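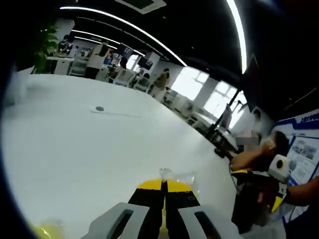

Gelik 2 review: decent tracking, a planner I don't trust, and a license I wouldn't sign yet

January 18, 2018

Gelik is a software package that promises to turn recordings of people doing things by hand into motions a robot arm can run. You record someone picking up a cup with an instrumented gripper, the software works out where the gripper went, cleans up the path, and hands you a policy or a plain trajectory at the other end. Dotetley, the company behind it, says version 2 gets you from "first recording to first robot motion in one afternoon." I've heard that line before from other vendors. It took me 11 days, and I still wouldn't call the last step finished.

I paid for the single-seat license, which is $1500 for the year, plus $279 for the planning module. The planning module is sold separately, although half the screenshots on the product page show it running. Keep that in mind when you compare prices.

Installation

Linux only, one supported release, and the installer wants a specific graphics driver that it doesn't check for until it has copied everything over. If the driver is wrong you get a message that says "Setup incomplete (4)". There's no table of codes in the manual. Support answered me the next morning and told me which driver to use, so credit for that, but a one-line check at the start would have saved us both the trouble.

After that it was fine. The example project opened, the example recording played, and the example robot in the simulator picked up the example block. It always does.

Tracking

This is the best part of the product and I'll say so plainly. Gelik takes wide-angle video from the gripper, builds a map of the room, and estimates where the gripper is at every moment. I went in expecting it to fall apart on our glossy white table, since shiny surfaces have wrecked most of the visual tracking I've used. Ceiling lights get reflected in the top, the reflections slide when you move, and a naive tracker happily treats them as solid points in the world.

Version 2 handles this better than version 1 did. There's a new filter that throws out points that don't move the way a fixed object should, and on slow recordings it worked well. The path came back smooth and the start and end points lined up when I returned the gripper to the same mark on the table.

Fast recordings are a different matter. Turn your wrist quickly and the estimate jumps. The software does notice, and paints that part of the timeline orange, but its idea of fixing it is to draw a smooth curve across the gap. The curve looks lovely. It also went straight through the table twice. You can turn the gap filling off under Advanced, and I suggest you do that before you record anything you care about.

People walking past cause less trouble than I feared. A busy room gives the tracker more to hold on to, and it mostly ignored whoever was moving. A bright window gave it more grief. Whenever the gripper swung toward the glass the exposure dropped, the table went dark, and the tracker lost its footing until we turned back.

Finding objects

Gelik's perception tool is called Spotter, and the marketing says it recognizes "everyday objects in everyday places." I'd put it this way: it recognizes opaque objects with clear edges that contrast with what they're sitting on.

Clear plastic is where it comes undone. On a white table, a see-through container is hard for any camera system, and I don't hold it against Dotetley that theirs struggles. What I do hold against them is the confidence score. Spotter kept reporting high confidence while its outline wandered off onto a highlight next to the object. A tool that says "I don't know" is something I can work with. Here I had to go through recordings by hand to find the bad outlines, and that's the exact job I was paying to avoid.

You can train Spotter on your own objects. The manual asks for 60 labeled views of each. I did that for a clear cup and results got better under the lighting I'd labeled in. I closed the blinds and they got worse again. Draw your own conclusions about how much it had learned about cups.

Planning

The planning module takes a cleaned path and fits it to your robot, avoiding joint limits and anything you've told it is an obstacle. On paper this is the reason to buy the whole thing. A human arm and a robot arm don't reach the same way, and somebody has to sort that out.

It does sort it out, in the sense that it nearly always returns a plan. My complaint is that it won't tell you what it changed. If my recorded grasp comes in low from the side and the robot can't get there, I want to hear about it. Gelik quietly picks an approach from above, keeps the fingertip position within tolerance, and reports success. For a block, who cares. For anything that tips over easily, the approach is the whole task.

There's a log file that does contain the differences, if you know to look for it, in a folder named tmp. Please put that in the window.

I also had trouble with two grippers at once. Recording with two people at the same table is listed as supported, and the tracking did line the two paths up in one map. The planner then treats them as two separate jobs. It won't check one arm against the other unless you export both, merge them in a text editor and load the result as a custom scene. I did it once to see if it could be done. I won't be doing it again.

Against the competition

The obvious comparison is Prineven's toolkit, which is cheaper and uglier. Its tracking is worse on shiny surfaces by a wide margin. Its planner, though, fails loudly and tells you which joint ran out of room, and I've come to value that more than a nice timeline. Ghasemi is the open-source option. It has no support and the documentation assumes you wrote it, but every stage can be swapped out, and I ended up feeding Gelik's tracking output into Ghasemi's planner for the last three days of the test. That combination gave me the motions I trusted most.

Which does raise the question of why I bought the module.

Odds and ends

Export works. Files are plain and readable, with time stamps, and I had no trouble reading them elsewhere.

The timeline editor has no undo for cuts. Save often.

Processing is slow on long recordings and the progress bar sits near the end for ages.

The license phones home every time you start it. With the network down I got a grace period that the manual doesn't mention, and then a locked window. If your lab machines are kept offline, ask about this in writing first.

Should you buy it?

If you record demonstrations on difficult surfaces and already have a planner you like, the base package is worth a trial. Skip the planning module for now. Dotetley has an update due in February that is supposed to show approach changes in the main window and fix the two-gripper case. I'll install it when it ships and add a note here. Until then I'm keeping Gelik for tracking only, with gap filling switched off.

Score: 6 out of 10 for the base package, 3 out of 10 for the planning module.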